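Keep the coat one more winter

Sep 16, 2019

Every year when the evenings become cool, the shops in Mirnar put the new coats in the window, and every year I hear people say they have nothing to wear. I don't believe them. I think most of us have a good coat at home and we are only tired of it.

In the town where I grew up, a coat was a serious purchase. My mother kept hers for 18 years. She changed the lining once and the buttons I don't know how many times. When I came here, I was surprised that my neighbor Kelly Nuttall gave away a coat after two winters – the pocket had a small hole. A hole in the pocket is ten minutes of work!

People tell me that repair costs too much. Sometimes this is true. The tailor on Salcedo Street asked me 47 dollars for a new zipper, and I had to think about it for a week. But I paid, and in November I will wear that coat again and be glad.

Dark quilted jackets, with brass-colored zippers and ribbed knit parts. 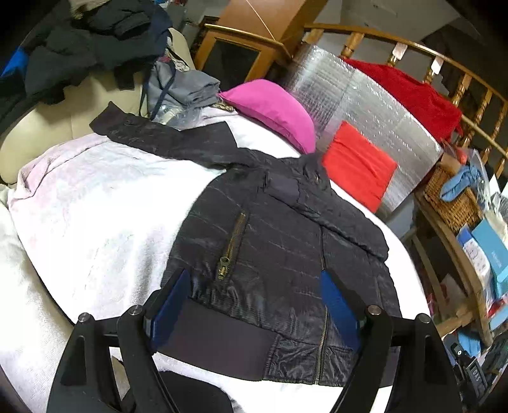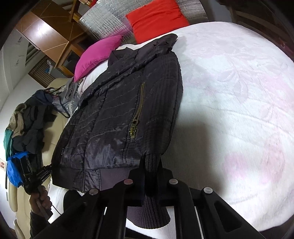

I also don't agree that buying cheap and often is the choice of poor people. I was poor, and I bought seldom. What I would like to see is a sewing lesson in our schools, even one hour in a month. My nephew is 14 and can't sew on a button, and he is proud of it. I have offered to teach him on Saturday, if he brings his own shirt.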